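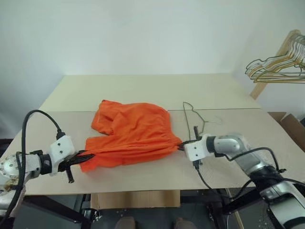
Orange shirt on the table, in a heap. Attached by M. Eglītis.

From: Merike Eglītis
To: Grolico household list
Subject: Re: [grolico] T-shirts, the drawer, and whether anyone flattens first
January 2025

Darius Grigaitė wrote:

> I have now refolded the same pile of shirts twice since October and
> I would like to know what the rest of you are doing to them. I put
> them in the drawer upright, like files. By the next morning they
> have slumped into each other like commuters. My wife says fold in
> thirds. My mother says fold in half and stop talking about it.
> Also, do people really smooth every shirt out before the first
> fold? I own over 10 shirts and have a job.

Darius,

Your mother has a point, but I'm going to talk about it anyway.

Yes, flatten first. See the attached, which is what a shirt looks like when it has been taken hold of at both ends while still in a heap. Two good firm grips and a great big wad of wrinkles between them. You can pull on that all afternoon and what you get is a longer wad. There's a lump at the upper left that I would bet is either a sleeve or the collar, and until you know which, you have no business folding anything.

What I do: drop the whole thing, find the collar, then find the shoulders. Hold it by the shoulders, give it one shake, lay it face down with the collar away from you. Sweep from the middle out with the flat of your hand. Sides in, sleeves back on themselves, then up from the hem in thirds. Your wife is right about the thirds.

The slumping is a separate problem. Upright shirts need to be packed in snugly or they need something to lean on. Fadwa Kabbaj posted here about cutting down shoeboxes for this, and I have been using hers (well, her method, my shoeboxes) with no collapses so far except the one I caused by removing a shirt to wear it.

Adel will be along shortly to say he hangs everything. Adel has a closet the size of my kitchen. Please bear this in mind when reading him.

On the bigger question of whether a T-shirt that lives under a sweater until spring needs to be folded at all, I have no position. Mine are folded. The socks are in a bag.

Merike

--
To leave this list, send a blank message with "unsubscribe" in the subject line.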